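Notice Regarding Winter Storage and the Hall Closet
November 6, 2022

Readers of this blog will recall that in May I set out a plan for the storage of household goods across the year. The plan has now completed one full warm season, and I wish to record the results before the cold weather sets in.

The apartment in Pevley measures 752 square feet and has 2 closets. The smaller of these was assigned to winter clothing, spare bedding and the good tablecloths. The larger was kept for daily use. A storage unit at Lelter had been considered and was declined on grounds of cost, the monthly charge having risen to 131 dollars with a deposit of 300 dollars.

Cotton and wool items came through the summer in good order. Sweaters were washed, dried flat and folded into lidded bins, and no moth damage was found. The bedding was less successful. Two blankets placed at the back of the closet against the outside wall had taken on a stale smell and required a second washing. Future blankets will be kept on the upper shelf.

Down clothing is subject to a separate rule. Vacuum bags were used the year before last and are no longer permitted in this household. Down that is pressed flat for months is slow to recover its loft, and one vest from that period has never fully done so. Jackets are now stored in wide cotton sacks and shaken out on the first cool weekend of the fall. Any jacket that shows clumping is returned to the dryer on low heat until the clumps separate.

The label system will continue with one change. Paper tags proved difficult to read in poor light, and they will be replaced with cloth tape and a laundry marker.

A further report will follow once the boots have been sorted.
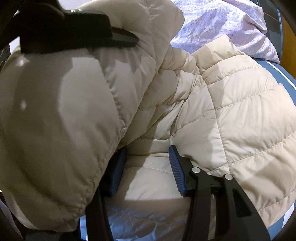
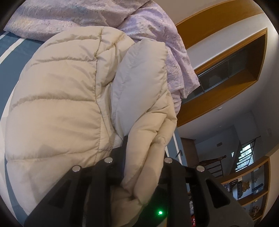

The cream-colored puffy jacket, in both photographs.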